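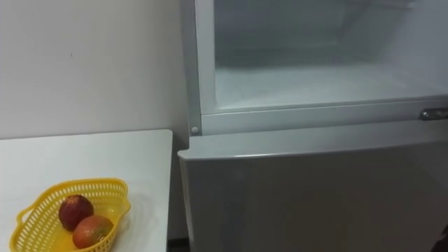 Our course tutor's first comment on the draft was that a traveler never searches for "a property," they search for a kitchen, a parking spot and a bed near somebody they know, and that we should go back and rewrite the whole search form with that in mind. So we did, and the project got a lot more fun from there!

# Finding a Place to Stay in Asholm: Testing a Vacation Rental Search

## What we wanted to find out

Asholm is a small lake town with plenty of rentals and hardly any hotels. Most visitors book through Kelemen, the regional listings site, which lets you filter by price and number of guests and not much else. We wanted to know if people would find a suitable rental faster with filters based on how they plan to spend the stay (cooking at home, arriving late, bringing a dog, working a few hours a day).

## The listings

We copied 136 listings by hand into a spreadsheet in June. It took far longer than we planned, mainly because owners describe the same thing in so many ways. "Kitchenette" was the worst offender. Sometimes it meant a full stove and refrigerator, and sometimes it meant a kettle on a shelf. We ended up with our own labels:

- **Full kitchen:** stove, refrigerator, sink, somewhere to eat
- **Basic kitchen:** refrigerator and at least one way to heat food
- **Snacks only:** anything less than that

Listings that didn't say enough went into a fourth group called "ask the owner." 31 of the 136 landed there, which surprised all of us.

## The prototype

We named it Jekness, after the street where two of us live. It is a plain web page with a search form on the left and results on the right. There is no booking and no map. We did want a map, and one of us spent a whole weekend on it, but the addresses on the original site are only approximate until you pay, so the pins kept ending up in the lake.

## Testing

26 students from the Clarkton campus tried both versions. Each person got a short trip to plan, such as four nights for two adults with a limit of $500 for the stay, and had to pick one rental they would be happy to book. Half started with our version and half started with a copy of the ordinary filters.

The late arrival filter was the big favorite! Several people told us they had once stood outside a locked rental with their bags, and they ticked that box before looking at anything else. The kitchen labels went over well too, although a few testers read "snacks only" as meaning that snacks were provided. We would change that wording.

The dog filter was hardly touched, but our trips were all written by people without dogs, so we can't say much about it.

Most testers said they felt surer of their choice with Jekness. They weren't always quicker, though. People with more filters like to play with them, and a couple of testers kept switching boxes on and off long after they had found a good match.

## Problems

All our testers were students, and students look at price first. Families might behave very differently. The listings also went out of date while we were working, and we had no way to update them except by typing. Next time we would ask a handful of owners to fill in our labels themselves, and see if they agree with what we wrote down for them.

The spreadsheet and the test trips are in the shared course folder, with the map code in a separate folder for anyone brave enough to fix it.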